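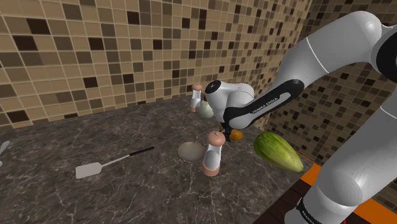 うちの祖母が残していった家には、開かずの引き出しがひとつある。

って書くと怪談っぽいけど、ただ単に鍵がないだけ。仏壇の横の古い箪笥の、下から二段目。揺するとカタカタ鳴る。何か入ってるのは確かなのに、母に聞いても伯母に聞いても「さあねえ」で終わり。みんな何十年もよく平気だったなと思う。わたしは三日で無理だった。

引っ越してきたのは二月で、とにかく寒くて、最初の週は引き出しどころじゃなかった。風呂の給湯器は動かないし、雨戸は一枚はずれたまま戻らないし。会社は辞めたばかりで時間だけはあるから、毎晩こたつに入って箪笥とにらめっこしてた(テレビもまだつないでなかったのだ)。

で、ある晩、ふと鍵穴のまわりを懐中電灯で照らしてみたら、小さな字が彫ってあった。

Tarnness。

ターンネス? 読み方もわからない。スマホで調べても何も出てこない。正確に言うと、どこか外国の釣り宿みたいなのが一軒出てきて、それっきり。箪笥はどう見ても和箪笥なのに、鍵だけ舶来なのがもう怪しい。こうなると寝られないでしょう。寝られないので翌朝、駅の反対側にある合鍵屋まで自転車を飛ばした。

合鍵屋は「ゲゼナード」という名前で、看板にはちゃんとアルファベットでGesenardと書いてある。この町はどうなってるんだ。靴の修理もやってる細長い店で、奥からおじいさんが出てきた。わたしがスマホの写真を見せると、老眼鏡を上げたり下げたりして、ずいぶん長いこと黙ってから、

「これは、うちで付けたやつだね」

と言った。

いやいや、早すぎる。もっとこう、町から町へ手がかりを追って、みたいなのを想像してたのに。自転車で十分だった。

おじいさんによると、先代のころに船の道具を扱う店から錠前をまとめて仕入れたことがあって、近所の箪笥や戸棚にずいぶん付けて回ったらしい。台帳があるというので見せてもらった。大学ノートを糸で綴じたもので、ページをめくるたびに粉みたいなのが落ちる。番号3554、箪笥、一か所、鍵二本。祖母の家の町名。字がきれいで、ちょっと見とれてしまった。

「二本あるんですか」

「渡したのは一本だけだな。もう一本は預かりになってる」

預かり! 声が出た。おじいさんは脚立に乗って(わたしが代わりますと言ったのに聞かない)、棚の上からお菓子の缶をおろしてきた。中は鍵だらけで、一本ずつ荷札がついている。しばらく二人でじゃらじゃらやって、わたしのほうが先に見つけた。ちょっと勝った気分だった。

お代は、と聞いたら、預かり賃だと言って200円取られた。何十年分かで200円。安いのか高いのか。

帰り道は向かい風で、鍵は落とさないように手袋の中に入れて、手のひらで握ってた。信号で止まるたびに確かめた。手袋の中だから落ちるわけないのに、確かめた。

家に着いて、上着も脱がずに箪笥の前に座った。鍵は最初まわらなくて、うわあ、ここまで来てそれかと思ったけど、いったん抜いて、少し浅く差したら、こくっと動いた。木が膨らんでるのか引き出しも重い。両足を箪笥にふんばって引っぱって、後ろにひっくり返って、それで開いた。

入っていたのは、ビー玉がひとつと、鍵が一本。

同じ鍵。荷札はついてないけど、わたしが握ってるのとそっくり同じ形の、もう一本。

しばらく畳の上で考えた。鍵を中に入れたまま、どうやって鍵を閉めるんだろう。引き出しを抜いて裏側から落とすとか? 上の段をはずせばできるかもしれない。やってみたら、できた。上の段を抜くと、下が丸見えになる。つまり、鍵なんかなくても最初から開けられたのだ。三日どころか三分で済んだ話だった。

母に電話したら、ちょっと間があって、それから笑いだした。

「それ、わたしだわ」

小学生のとき、祖母とけんかして、大事そうにしてた鍵を隠してやろうと思って、上から落としたんだそうだ。ビー玉は、何か入れておかないと悪い気がして、だって。それで祖母に叱られるのをずっと待ってたのに、祖母は何も言わなかった。鍵が見つからないとも、どこにやったとも。そのうち母のほうが忘れた。

「おばあちゃん、気づいてたと思う?」と聞いたら、母は「さあねえ」と言った。この前と同じ「さあねえ」だけど、今度のは少し長かった。

祖母なら合鍵屋に行けばよかったはずだ。預けてあるのを忘れる人じゃない。家計簿の電池代まで五円単位で合わせる人だった。上の段だって、衣替えのたびに抜いて拭いていたと思う。抜けば見える。見えて、そのままにしておいた。

電話を切ってから、ビー玉を台所で洗った。緑色で、中に気泡がある。窓のところに置いてみたら、転がって流しに落ちて、拾って、また置いた。今度は湯のみの中に。

引き出しは、どうしようかちょっと迷って、祖母の鍵だけ元のところに戻して閉めた。預かりだったほうはわたしの財布に入ってる。来月、母が雨戸を直しに来ると言っているので、それまでに中に何か入れておこうと思って、いま探しているところ。カタカタ鳴るやつがいい。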